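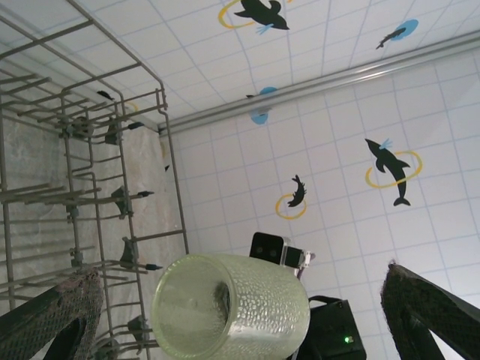 Heloísa Cordeiro wrote to me that I should not take the early ferry to Clostier, as the wind is strong before noon and half of the passengers become sick. I had already bought the ticket, so I took it. She was right about the wind. I was not sick, but I sat very still for the whole crossing and looked only at my shoes.

2023-06-16, Clostier

My room is in the Pension Frota, up a street with so many steps that I stopped 2 times to breathe. The owner wanted 30 for the night, with breakfast, and I paid at once because I was too tired to compare. The window gives to a yard with lemon trees. There is a dog somewhere, I hear him but I have not met him yet.

In the afternoon I walked to the old harbour and ate fried sardines with bread. The waiter spoke to me in English and I answered in English, and after ten minutes we discovered that we both speak better French. Then he brought me a second portion of bread.

I wanted to see the museum of Danley, but it is closed until November. On the door was a paper with a telephone number. I did not call.

Tomorrow the bus to Marnemia. Heloísa says to sit on the left side for the sea. This time I will listen to her. I must still wash two shirts and find where I have put the charger.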